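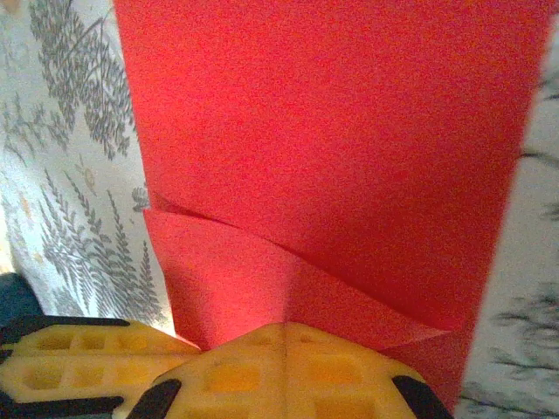
Wilma Verbruggen asked after last week's session why the first reports from a flood or a landslide so rarely agree on how many people are missing, and whether the reporter is simply being careless. It's a lovely question, and I'd like to spend most of today on it, so bear with me.

Week 6: Reading early disaster reports

Think of a town like our practice case, Brurora, on the night the river bank gave way. The mayor's office says 50 people are missing. The district police say 92. Both can be fair counts — one office is listing households that haven't answered the door, the other is logging every worried phone call, and two cousins may well call in about the same aunt.

So when you read a figure, write down who gave it and at what hour. "Missing" and "unaccounted for" get swapped freely in a hurry, and "evacuated" may mean 400 people were told to leave, which tells you very little about how many went!

Watch the cause, too. A line such as "it is believed" needs a believer, and if you can't find one in the story, put a question mark in the margin and move on.

For next time, please read the Coppens packet through to the end (it's longer than it looks, I'm afraid) and bring two reports of the same event with the sources underlined. Nele Nijs has spare copies.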